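Magazin > Reisen > Kurztrips > Inselwochenende

Juli | Text: Redaktion Reisen

Nistholm: Zwei Tage auf der Insel, mit Fähre, Rosengarten und nassen Schuhen

Die Fähre nach Nistholm legt um 7.40 Uhr ab, und wer mit dem Auto kommt, sollte eine halbe Stunde vorher in der Spur stehen. Wir waren zu Fuß unterwegs und hatten es leichter. Die Überfahrt dauert 56 Minuten, an Bord gibt es Filterkaffee, Käsebrötchen und eine Erbsensuppe, die schon am Morgen auf der Karte steht. Oben auf dem Deck zieht es. Auf der linken Seite sitzt man bis zur Hafeneinfahrt im Windschatten.

Der Ort beginnt direkt hinter dem Anleger. Eine Straße führt am Wasser entlang, eine zweite den Hang hinauf zur Kirche, dazwischen liegen Treppen. Koffer mit Rollen sind auf dem Pflaster eine Plage. Die Pension Sarkia bewahrt Gepäck ab neun Uhr auf, auch wenn das Zimmer erst am Nachmittag frei wird. Wir bekamen eines unter dem Dach, klein, mit Blick auf die Mole und einem Fenster, das sich nur kippen ließ.

Der Garten Pylypenko

Die meisten Tagesgäste gehen zuerst in den Garten Pylypenko am oberen Ende des Dorfes. Er ist auf 11 Terrassen angelegt, die unteren mit Stauden und Kräutern, die oberen mit Rosen. Im Juli ist die erste Blüte fast vorbei, dafür stehen Phlox und Sonnenhut in voller Höhe. Unterhalb der Mauer wachsen Feigen, die hier ohne Winterschutz auskommen sollen. Der älteste Baum ist eine Eiche am Nordtor, laut Tafel etwa 200 Jahre alt.

Für den Rundgang haben wir knapp zwei Stunden gebraucht, mit einer Pause auf der Bank am Teich. Das Café im ehemaligen Gewächshaus hat bis 16 Uhr geöffnet und backt selbst. Der Johannisbeerkuchen war sauer und gut, der Kaffee besser als auf der Fähre. Gezahlt wird bar, der nächste Automat steht unten am Hafen.

Zu Fuß nach Starkgate

Am zweiten Tag sind wir zum Felstor Starkgate gelaufen, das am westlichen Ende der Insel liegt. Der Weg ist mit blauen Pfosten markiert und folgt zunächst der Küste. Hinter dem letzten Hof wird er schmal, und nach Regen steht das Wasser in den Senken. Turnschuhe reichen dann nicht aus – meine waren nach der ersten Wiese durchnässt. Bei Ebbe kann man durch das Tor hindurch auf den Kiesstrand gehen, bei Flut bleibt die Aussicht von oben. Die Tidezeiten hängen in der Pension neben der Garderobe.

Zurück nimmt man den Bus oder den Höhenweg. Wir haben den Bus genommen. Er fährt alle zwei Stunden und hält auf Handzeichen, ein Haltestellenschild gibt es an der Klippe nicht.

Am Abend ist wenig los. Zwei Lokale am Hafen servieren Fisch, eines davon schließt die Küche um acht. Wir saßen auf der Mole, bis es kühl wurde, und haben den Booten beim Festmachen zugesehen. 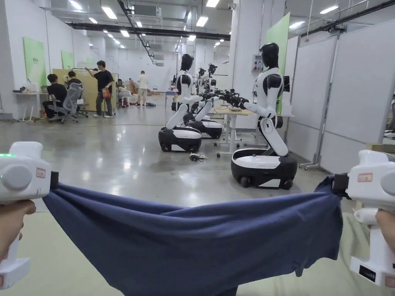

Praktische Hinweise

Anreise: Fähre dreimal täglich, im Winter zweimal. Fahrräder kosten extra und müssen vorher angemeldet werden.

Übernachten: Die Pension Sarkia hat nur wenige Zimmer, im Sommer rechtzeitig buchen. Frühstück ist im Preis enthalten, Handtücher werden gestellt.

Garten Pylypenko: geöffnet von April bis Oktober, Hunde an der Leine erlaubt. Die oberen Terrassen sind nur über Stufen erreichbar.

Einpacken: feste Schuhe, Regenjacke, Bargeld. Einen kleinen Supermarkt gibt es, er macht mittags zu.

Newsletter: Jeden Monat neue Ausflugstipps per E-Mail. Jetzt anmelden. Die Abmeldung ist jederzeit möglich.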